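3장. 작업대 위의 규칙

로봇 셀 안전은 설비가 돌아가는 날 시작되지 않는다. 그 전, 책상에서 시작. 로그를 읽고 물건을 재고 이름을 붙이는 단계. 대부분의 사고 보고서가 이 단계를 건너뛴 흔적을 담고 있다.

이 장에서 다룰 것: 대상물 등록, 속도 제한, 로그 보존, 정지 절차. 순서대로 읽을 것. 4장의 위험성 평가는 이 장의 표를 그대로 가져다 쓴다.

먼저 대상물. 로봇이 집을 물건은 전부 등록한다. 새 상자든 모서리가 닳은 상자든 예외 없음. 치수, 무게, 뚜껑이 열리는 방향, 라벨 위치. 뚜껑 방향을 빼먹는 경우가 제일 많다. 옆에서 집으면 괜찮은데 위에서 집으면 뚜껑만 들려 올라온다. Zoltport 창고의 초기 등록표에는 이 칸이 아예 없었고, 나중에 39개 품목을 다시 등록해야 됬다. 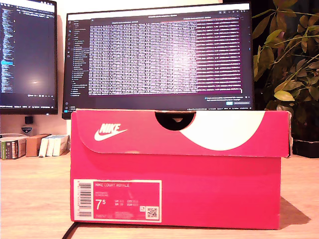 다음은 속도. Sithole 셀의 사내 기준은 시운전 때 정격의 30%, 사람이 울타리 안에 있으면 무조건 정지. 50%로 올리려면 담당자 서명이 필요하다. 구두 승인은 승인이 아님. 수치는 현장마다 다르니 외우지 말고 정하는 절차를 볼것.

로그는 지우지 않는다. 파일 이름에 셀 번호와 작업자 이니셜. Nistov 형식을 쓰는 곳이라면 오류 코드 열을 비워 두지 말 것. 빈칸은 "오류 없음"인지 "기록 안 함"인지 구분이 안 된다.

Pichit Kaewmanee의 현장 노트에서: "정지 버튼은 누구나 누를 수 있다. 다시 켜는 건 세 명이 확인한 뒤." 이 원칙은 3.2절에서 자세히 본다.

용어 몇 개. '대상물'은 로봇이 접촉하는 모든 물체, 포장재 포함. '작업자'는 교육을 이수한 사람만. 방문자는 작업자가 아니다. '정지'는 동력 차단까지를 말하고, 일시 멈춤은 따로 적는다.

3.1 대상물 등록표 작성

등록표는 한 품목에 한 줄. 같은 상자라도 크기가 다르면 줄을 나눈다. Stukov 양식을 기준으로 설명하되, 무게 칸은 내용물이 있을 때와 없을 때를 따로 적는다.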